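Nygård pulls gripper fingers after dropped parts at Plemham site

Thu 3 September

Nygård has taken one robot cell out of service at its Plemham packing site after the arm dropped parts repeatedly during an overnight run. No one was hurt. The cell is enclosed and its door was locked at the time.

The fault showed up on the Flonia line, where small arms pick molded caps from a tray and set them down for checking. According to the site's incident note, the arm let go of 14 caps in one batch of 500. Most landed inside the enclosure. One slid under the tray and stopped the next pick, and the controller shut the arm down on a force limit.

The night shift cleared the jam and restarted the cell. It stopped again before the batch was done, and the shift lead left it off until morning.

Technicians first suspected the air supply, then the tray position – both checked out fine. They then looked at the fingers, which Nygård prints on site and fits with pads bought from Hikport. The maintenance plan calls for a grip check every 1000 cycles. The note says the check had been skipped since March, when the cell was moved to its present spot and its cycle counter was reset.

Nygård has added the check to the shift handover sheet and is inspecting the other 3 cells on the line. Those are still running at reduced speed. Hikport has been asked for a fresh set of pads, and orders from Plemham are going out by hand packing until the cell is cleared for use.

Uneven grip is now the main line of inquiry. A finger that has lost its bite lets a part turn as it is lifted, and the note says that fits the way the caps fell. The two fingers are plainly not a match at the contact face: the right one has a black pad with a dense raised texture, while the left is scuffed to a dull gray-brown. Both will be replaced as a pair before the cell goes back on the line.

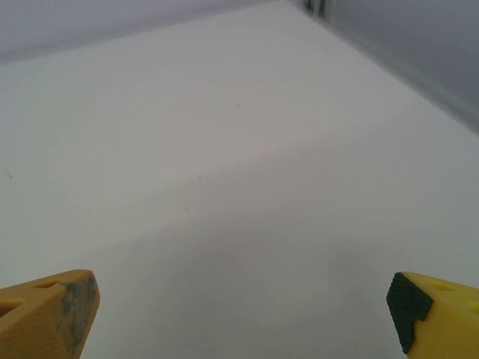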